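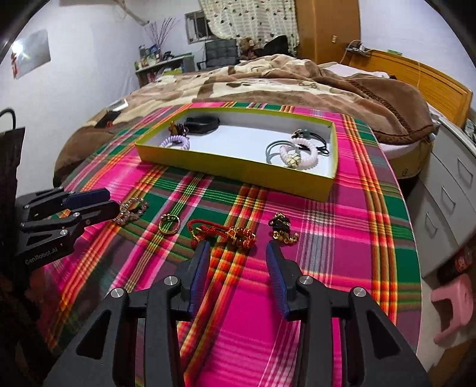 One reader wrote to us in November that she had bought three tablecloths in a row that were all too short, and could we please put the measuring part first. She was right, so the measuring part is first now.

# Table linens: your questions

**How do I work out what size cloth I need?**

Measure the top of the table, then decide how far you want the cloth to hang down and add that drop twice, once for each side. Most people are happy with a drop that just reaches the seat of a chair. If your table has a leaf you only pull out at holidays, measure it both ways before you order, and write the numbers down somewhere you'll find them again (inside a kitchen cupboard door works well for us).

**What sizes do you carry?**

The Lireo plaids come in a square, 103 inches on each side, and the plain Niminura cloths come in a round, 127 inches across. The round one is meant for a full drop to the floor on a big table, so please don't order it for a breakfast nook unless you like a great deal of fabric around your knees!

**Will a cotton cloth shrink?**

A little, yes, and mostly in the first wash. Our Lireo cottons are not preshrunk, so allow an extra 2 inches each way when you measure. Wash in cool water and take the cloth out of the dryer while it's still a bit damp – it will iron much more easily, and you may decide it doesn't need ironing at all.

**Do bright colors run?**

They can. Wash a new cloth by itself the first couple of times, and keep it away from your white napkins for a while after that.

**How do I get candle wax out?**

Let it harden completely, lift off what you can with the back of a butter knife, then lay plain brown paper over the spot and press with a warm iron. Move to a clean piece of paper as the wax soaks in. Any color left behind usually needs a stain remover and a second wash.

**Can I order a custom size?**

You can, through our Altemo sewing room. Custom cloths take longer and can't be returned, so send us your measurements and we'll go over them with you before anyone picks up the scissors.

**Do you sell to restaurants?**

We do. Wholesale orders go through Oei, and that includes plain napkins by the case. The largest order we can take at one time is 3,000 napkins, and it helps if you write to us well before your busy season.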